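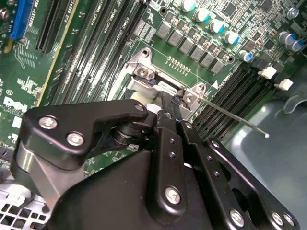 Do I need to buy a new processor to go with a refurbished Dell board?
Most people don't. If your old chip is on the support list for the board you order, it can move straight across, and all you'll want is fresh thermal paste and a little patience.

Stima Refurbished Desktop Boards, Dell Pull, Tested

We have been selling secondhand boards at Stima long enough to know that a tired office desktop is usually one part away from being useful again, and quite often that part is the motherboard. These are green Dell boards taken out of retired office machines, and you can order one bare or already mounted in its case (the second way costs more to ship, but it saves you lining up all those standoffs, and some folks would happily pay for that alone!).

Every board goes across the bench with Kidus Hadgu, who starts with the socket under a magnifier and then swings the lever through its full travel a few times to be sure it latches the way it should. After that it gets 20 hours powered on with a test chip and memory fitted. Capacitors are looked over for domed tops or any crust at the base, and a board with even one doubtful can goes to the parts shelf.

What comes with it
Motherboard with socket bracket and lever fitted
A tube of Jivano thermal paste, enough for 2 applications
Case and mounting screws, if you choose the mounted option

Not included: processor, memory, cooler, power supply.

A word on fitting. Please lift the lever all the way before the chip goes anywhere near the socket, match the triangle on the corner of the chip to the one on the board, and set it down flat without pushing. Then close the lever, paste, cooler, done.

Warranty is 3 months from delivery and covers everything except physical damage to the socket. If you aren't sure which board matches your machine, send the service tag to Nizar Awwad at the parts desk and he'll look it up for you, usually by 4 in the afternoon.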